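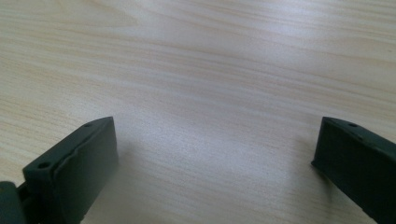 Home | Questions | Furniture | Log in

Dull patch on a pale wood table

The middle of my table has gone grayer than the sides. Satin finish, bought in May. Can I fix it without sanding? – Elis Landeg

2 answers

Might just be glare. Look at it at night with the lamp off to one side. If it's still gray, wipe with a damp cloth and a drop of dish soap, then dry along the grain. – Annelies Kuipers

Sand it. I did mine with 200 grit, took an afternoon. – Normand Paquette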